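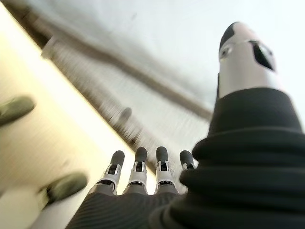
Figure 3. Right hand, wrist camera view.

Proceedings > Clisturis Workshop > Section 4.2
Lina Geagea, October

4.2 Bed-making trials
We ran 200 trials of pillow placement with the two-handed policy. The left hand takes the edge of the pillowcase first. 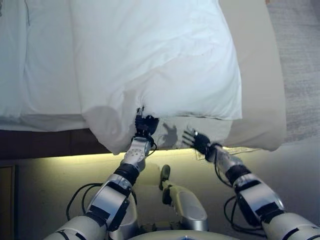
Periklis Dimitriou objected that a fixed grip order hides errors in the second hand, so we ran 200 more with the order left free.

Sheet lifting used the same weights. 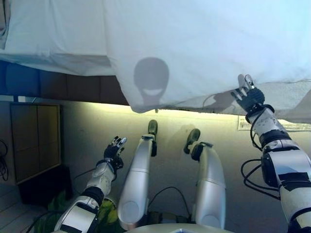

We kept the force limit unchanged for both tasks.

Contact: Ovard Lab, Stirkenville | Back to top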